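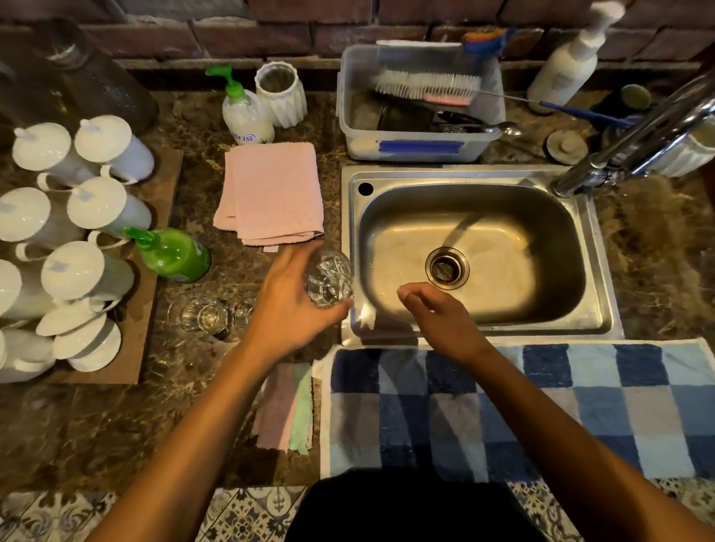

Glasses at the kitchen sink, seen from the head camera.

I've had the Panon recording kit from Zotislow for 28 days now. It's a head camera and a small battery pack, and you use it to record chores that a home robot can learn from later. I paid $700 for mine.

The headband is comfortable and the picture stays sharp at arm's length – good enough to follow my fingers on a glass. Uploads are slow. I have 77 clips saved and the first dozen took all evening. Beverley Tamihana asked if it works with glasses on. It does, with the strap one notch looser.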